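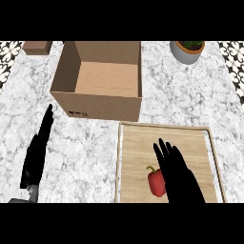 How do you get funders to pay for the boring stuff?

Posted by marigold_jen

Hi all, long-time reader, first time asking for help. I look after the paperwork for a small drop-in charity called Ploletholm (hot lunches, a clothing rail, help with forms, somewhere warm to sit). We've gotten pretty good at winning money for projects. Last year we got a lovely grant for cooking classes and everybody was thrilled. What we can't seem to get is money for the electric bill, the insurance, or the hours I spend doing the rota and the thank-you letters.

I have an application due at the end of April to a local trust and they allow up to $1,000 for a first-time group. I know that isn't a fortune but it would take a real weight off. The form asks "What will be different because of this grant?" and I've been staring at it for days. The true answer is that we'd still be open, and I don't know if I can write that! A friend told me to invent a new project and tuck the bills inside it. That makes me squirm. Has anyone here had a plain old running-costs application say yes? And do you put in the whole budget or just the piece you're asking for?

dpoulain

Please don't invent a project. I did that once, years ago, and we ended up running a gardening group that hardly anyone wanted, just so we could keep the lights on, and then I had to write a report on it. Never again.

What worked for us was going through the whole year's spending and giving every project its fair share of the overhead. So if your cooking classes use the building one day out of five, then a fifth of the rent and the heat belongs to the cooking classes, and so does the part of your time that goes into booking them. Put it right in the project budget with its own line and a sentence saying how you got the number. I was so nervous the first time I sent one in like that, and the grants officer called me up and only wanted to know about our safeguarding policy.

For the one you have due now, I think "we'd still be open" is a perfectly good start, you just need to say it with some detail. How many lunches a week? Who comes? Where would they go on a Tuesday if your door was locked? We got $200 toward insurance from a very small family fund with one page like that, and they've come back every year. Yes to the whole budget, by the way. Show them the full year and mark the part you want them to cover.

And call them before you send it! Most small trusts have a person who is glad to talk, and you'll find out in five minutes if they even consider running costs. If they don't, you've saved yourself a weekend.

Didier Poulain

brunet_hall_lisa

Agree with calling first. We had 13 rejections in a row at Brunet Hall and I think at least half were from places that only fund equipment, which was in their guidelines if I'd read down to the bottom.

One thing I'd add — look at regular giving from your own people alongside the grants. We asked our supporters for small monthly amounts and 60 of them signed up over one spring, mostly after a coffee morning and a very short letter. Grant money comes with strings and that money doesn't, so it goes straight to the phone bill and nobody minds. It also looks good on applications, and we mention it every time.

Check whether your trust wants signed accounts too. Ours came back once because a signature was missing, and the next round was months off.

tomcat77

just ask for a laptop, they always fund laptops

marigold_jen

Thank you so much, these are great (even the laptop one, ours is on its last legs). I called this morning and they do consider running costs, as long as the group has its own bank account and two people sign for everything, and we have both. She said to send the full budget, so Didier, you were right. I'm going to redo the whole thing tonight with the lunch numbers in and get our chair to read it over before it goes. Lisa, would you be willing to share that short letter? I can take the names out.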